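The Long Way to a Yes

When Tarık Ateş took over equipment planning at Clarel, which runs a string of small residential care homes, he was given a budget sheet, a ring binder of vendor brochures, and a piece of advice from his predecessor: never buy a machine in the same month you first hear of it. He has stuck to that. The purchase he is working on now has been on his desk since last May, and if you ask him when it will be finished he laughs and pours you another coffee.

The idea was simple enough, or it sounded so at the first meeting. Clarel wanted a mobile arm that could get through a house at night, opening and closing doors and bringing things back to where they belong, so that the staff on shift could stay with the people who live there. Papadakis had one to lease. So did Karbridge. Both quotes looked reasonable until Ateş laid them side by side on his kitchen table (he does his best reading there, he says, once the children are asleep) and noticed that neither one said much about doors.

Doors matter more than you might think. Clarel's homes were bought one at a time, and the doors came with them. There are knobs and pulls and bars, heavy panels and light ones, and rooms so tight that you have to back up before you can swing anything open. Wissam Khalaf, who looks after the buildings, walked through them with a notebook and came back with 33 kinds of handle. "I thought it would be maybe ten," he told me, still a little offended.

So the planning changed shape. In place of a lease on one arm, Ateş asked for a smaller sum to be spent first on simulation: rooms built on a computer, where a gripper can be tried against one door after another before a truck ever pulls up outside. Flulo, the small outfit that won the job, charged $2,945 for the first round. Archie Skinner, who handles the accounts at Clarel and is not easily charmed, signed for it the same afternoon. He had been bracing for a deposit many times that size.

The round took 21 working days. Zeeshan Khokhar of Flulo sent over stills as it went along, and Ateş got into the habit of passing them around at lunch, which did more for the project than any of his spreadsheets. People who had never said a word about robots had a great deal to say about handles!

What the budget looks like from here is still being argued over, in a friendly way. Ateş would like to set money aside for swapping out the worst of the hardware, since a new handle costs so much less than a cleverer hand. Yannick Besnard, who manages two of the homes, would sooner keep the doors as they are and wait another year. They have agreed to pay for a second round and read the results together, with the leasing question left open until then.

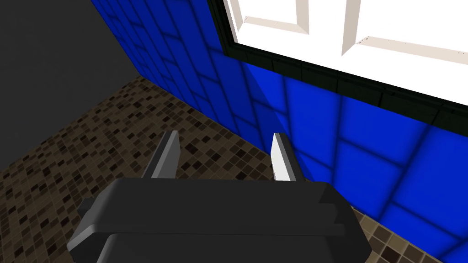
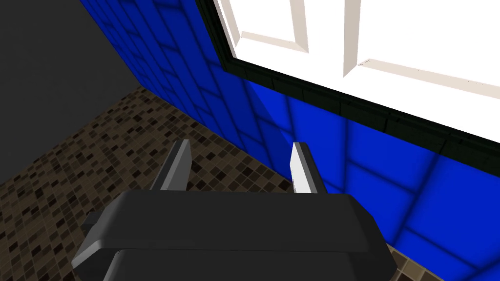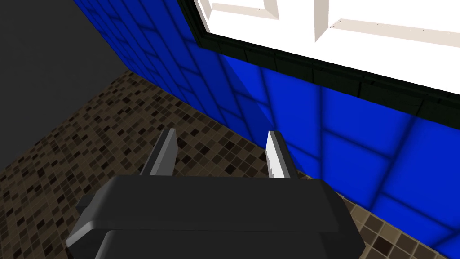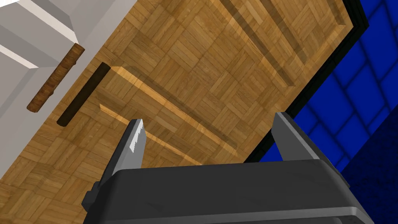

Simulated views of the open gripper in a blue-tiled room. In the last, it faces a parquet-patterned door with a wooden bar handle.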